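Der Faden ist das Problem

Am Institut Langlois arbeitet eine kleine Gruppe an Software, die chirurgische Nähte Stich für Stich plant. Die Greifer folgen einer vorgegebenen Bahn längst genau genug. Schwierig bleibt der Faden: Er verdreht sich, bildet Schlaufen und verschwindet in der Kameraansicht immer wieder hinter den Instrumenten.

Apolline Besson leitet die Gruppe seit März. Ihr Programm heißt Skernel und besteht aus zwei Teilen. Der erste schätzt aus dem Kamerabild den Verlauf des Fadens als Kurve im Raum, der zweite legt fest, welcher Arm als Nächstes greift und wohin er zieht. Findet die Schätzung zwei plausible Verläufe, hält die Planung an und fordert eine neue Ansicht an. »Früher hat das System dann einfach geraten«, sagt Besson. »Meistens ging es gut, aber eben nur meistens.«

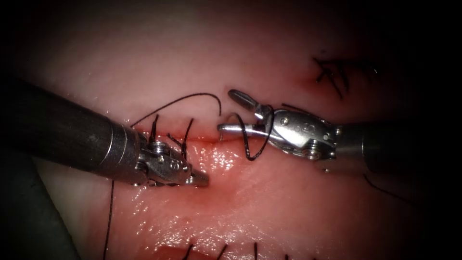

Zwei Instrumente über dem Schnitt, der schwarze Faden liegt in Bogen und Schlaufe dazwischen.

Trainiert wurde die Fadenschätzung mit 1.178 von Hand markierten Bildfolgen. Mohammed-Awal Arthur hat einen großen Teil davon selbst bearbeitet. Am längsten dauerten die Stellen, an denen helle Reflexe auf feuchtem Gewebe den Faden unterbrechen – dort musste er den Verlauf aus den Nachbarbildern ergänzen.

In der letzten Testreihe plante Skernel 200 Übergaben von einem Greifer zum anderen. In 92 Fällen fragte das Programm mindestens einmal nach einer weiteren Ansicht. Besson hält den Wert für zu hoch, will die Schwelle aber vorerst nicht senken. Als Nächstes soll die Planung auch die kurzen Enden fertiger Knoten berücksichtigen, die von der Schätzung bisher gelegentlich dem laufenden Faden zugeschlagen werden. Arthur markiert dafür bereits neue Bilder.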